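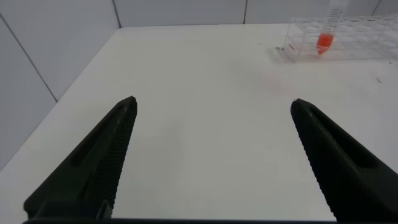
Les robots capables de ranger un plan de travail sans surveillance ne sont pas encore pour cette année, du moins à Brornstead. La société Prokent, qui fait des analyses d'eau pour des communes et des exploitants de piscines, a présenté le 6 octobre 2022 un premier bilan de l'essai qu'elle mène depuis juillet avec le fabricant Kater. Il porte sur les petites corvées de paillasse : déplacer un tube, remettre un portoir à sa place, débarrasser une surface avant le nettoyage. Un tube conique à fond orange vif, debout dans un portoir transparent sur une table blanche, fait partie des situations que la machine doit savoir traiter, et ce n'est pas la plus simple. Le liquide coloré se repère bien, mais le plastique transparent sur fond blanc continue de poser des difficultés au système.

Le bras, baptisé Ren par son constructeur, se termine par une pince à deux doigts noirs dont les faces intérieures sont striées. Il a été installé dans une petite salle carrelée. Prokent n'a pas souhaité le placer dans le laboratoire principal, où les cadences ne laissent pas de place aux arrêts répétés. Les échantillons des clients ne passent pas par le robot ; seuls des liquides de démonstration sont utilisés.

Selon la responsable de l'essai, Korkor Aidoo, le bras réussit la plupart des transferts quand le portoir se trouve à l'endroit prévu et que rien d'autre n'encombre la table. Les choses se compliquent dès qu'un opérateur déplace le matériel de quelques centimètres ou change l'éclairage. La pince s'arrête alors au-dessus du plan de travail et attend une validation. L'entreprise préfère ce comportement à un geste hasardeux, mais il oblige quelqu'un à rester à proximité.

Plus de 1 000 essais ont été enregistrés au cours de l'été. Prokent ne publie pas de taux de réussite global, en expliquant que les tâches étaient trop différentes les unes des autres pour être additionnées. Le document remis aux salariés précise tout de même que la prise d'un tube isolé est considérée comme acquise, que la remise en place d'un tube dans un trou précis du portoir est « en cours », et que le nettoyage de la surface n'a pas dépassé le stade des premiers tests.

C'est sur ce dernier point que les attentes étaient les plus fortes. Dans un laboratoire comme dans une cuisine ou un atelier, essuyer une table demande de reconnaître une trace pâle, de décider si elle compte, puis d'appuyer assez fort sans rien renverser à côté. Une trace rosée sur un plateau blanc peut échapper à la machine. Un reflet, à l'inverse, peut être pris pour une salissure. Kater travaille sur un embout qui tiendrait une lingette, mais aucune date de livraison n'a été donnée.

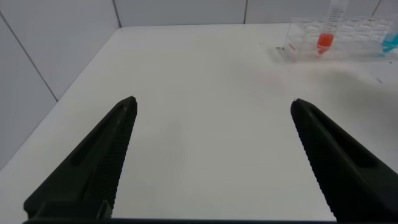
Pour Ekow Aidoo, la comparaison avec un employé humain n'a pas beaucoup de sens à ce stade. Il estime qu'on demande au robot « de faire en silence ce que tout le monde fait sans y penser », et que c'est précisément la partie du travail la plus difficile à programmer. Il aurait préféré que l'essai commence par le transport de caisses entre deux pièces, une tâche ennuyeuse, fatigante pour le dos et plus facile à décrire à une machine. Il doute aussi qu'un bras fixe trouve un jour sa place chez des particuliers, où aucune table ne reste dégagée bien longtemps.

Prokent ne partage pas tout à fait cet avis. La direction rappelle que les manutentions de tubes sont répétitives et que plusieurs techniciens se plaignent de douleurs au poignet en fin de journée. Même lent, un bras qui viderait les portoirs pendant la nuit rendrait service. Il faudrait pour cela qu'il travaille sans personne dans la salle, ce que le règlement interne interdit pour l'instant. Une révision de ce règlement est à l'étude, sans calendrier.

La question du temps revient souvent dans le bilan. Un technicien habitué prend un tube et le range presque sans regarder. Ren met 19 secondes pour le même geste lorsque tout va bien, en comptant l'approche, la fermeture de la pince et le retour en position d'attente. Kater affirme pouvoir réduire cette durée par une mise à jour du logiciel – le matériel lui-même ne serait pas en cause. Le constructeur reconnaît en revanche que les doigts actuels conviennent mal aux objets très plats, comme les couvercles ou les lamelles de verre, et qu'un second jeu de doigts devra être proposé en option. 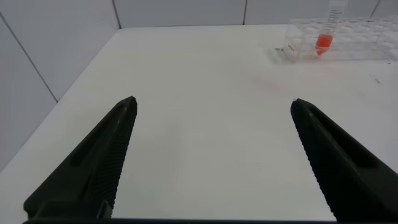

Le prix n'a pas été communiqué. Prokent loue l'équipement pour la durée de l'essai et ne s'est pas engagée à l'acheter. Le contrat prévoit une formation pour 10 salariés, déjà suivie par une partie d'entre eux. Elle porte surtout sur les arrêts d'urgence, la remise en route et la préparation de la table : où poser le portoir, quelle distance laisser libre devant la pince, dans quels cas appeler l'assistance. Les techniciens ont demandé que cette préparation soit prise en compte dans le calcul du temps gagné, ce qui n'était pas le cas dans la première version du bilan. Elle y figure désormais dans une colonne à part.

Côté usage domestique, Kater se montre prudent. L'entreprise a reçu des demandes de particuliers, notamment pour débarrasser la vaisselle et trier le linge, et leur répond que Ren n'est pas conçu pour cela. Le bras doit être vissé à un support rigide et réglé par une personne formée. Il ne sait pas non plus ouvrir un placard. Un modèle mobile existe à l'état de prototype, mais il n'a pas été montré à Brornstead.

L'essai se poursuit dans la même salle avec un programme un peu modifié. Les portoirs seront placés à des endroits différents d'une séance à l'autre, et des tubes à contenu incolore seront ajoutés à ceux qui servent déjà. Korkor Aidoo souhaite aussi que des techniciens étrangers au projet préparent la table à leur manière, sans consigne particulière. Les salariés de Prokent recevront les résultats de cette deuxième phase avant toute décision d'achat.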